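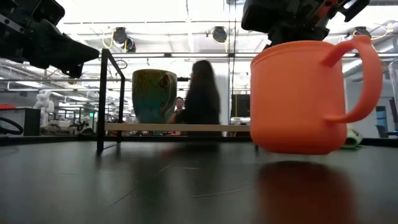 From: Elżbieta Pawlak
To: Jivstead kitchen list
Date: June 20, 2023
Subject: Re: Mugs, again (and who is bringing what in August)

Quick one, kettle's on and I have to be out of the door in a minute.

Radosław wrote:
> Hello all. Before we order anything for the August open day can
> somebody please tell me what is meant to be in the mug cupboard?
> I went to make tea for the Funthorpe people and found a jumble.
> Plastic with pottery, odd things stuffed inside other things, and
> my Hiebert teapot with no lid. I would like us to settle
> (a) what we keep, (b) what goes to the hall sale, and
> (c) whether we buy new. Cluva do a plain white mug by the box
> and I am tempted to get the lot and be done with it.
> Radosław Szewczyk

Right. In order.

(a) Keep the pottery. All of it, please, chips and all unless it's a chip on the drinking edge. No two the same and people like having their own. Also they hold the heat, and if you've ever tried to drink soup out of the clear plastic ones you will know why I mind.

Keep the orange plastic too. I know you hate it. It lives through being dropped, the children go straight for it, and you can find it in the grass at the end of the day. It can have the low shelf.

Clear plastic, keep for squash and outdoors only. NOT for tea. They go cloudy if they're scrubbed with the green pad so please use the cloth.
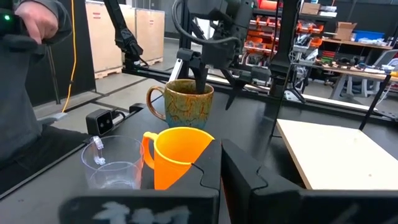 Orange plastic, clear plastic cups, and the blue-green pottery one at the back

See the glaze on that one, teal going into olive and then rust. You can't get that in a box of plain white. I'd be sorry to see it end up on the sale table for 5p with a bag of odd forks in it.

(b) Hall sale. Happy for these to go: the thin glasses that came with the raffle, the beakers with the bank's name on, and the saucers, as we've had no cups to match them in 2 years. Radosław, the teapot lid is in the drawer with the tea towels. Don't ask me. I only put it back where I found it.

(c) Buying new. No, or not yet. The last time we bought a box we had nowhere to put it and it sat under the stairs till the cardboard went soft. If we're short on the day we can borrow from Funthorpe, they have over 1,000 cups and saucers in that store of theirs and are always asking somebody to use them. Will need collecting the night before. Can someone with an estate car offer?

Now the stacking, which is my real moan. Clear ones can go inside each other, fine, two or three at the most or they jam and you have to run them under the hot tap. Pottery does not stack. Not with itself, not with anything. The handles take the strain and off they come. And please don't use the big mugs as a place to put small things.
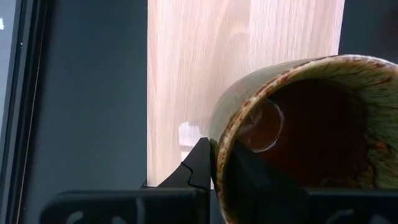 I would also like everyone to look inside before pouring. The dark glazes hide all sorts, and a quick tip over the sink takes no time at all. I had a teabag tag in mine at the last meeting and only found it at the bottom.

Washing up: hot water, pottery first, plastic after, and leave them upside down on the rack overnight. Don't put them away damp, the cupboard smells enough already. The rack itself could do with a soak if anybody is in early.

For August I need 3 people on teas and 2 on washing up, an hour each and then swap. Names to me, not to the whole list please or we all get 40 emails saying "me too". Milk I can do. Biscuits somebody else, I did them last time and the time before.

Anything I've forgoten, shout. Back this evening.

Elżbieta

ps the stripy tea towel is mine, I would like it back at some piont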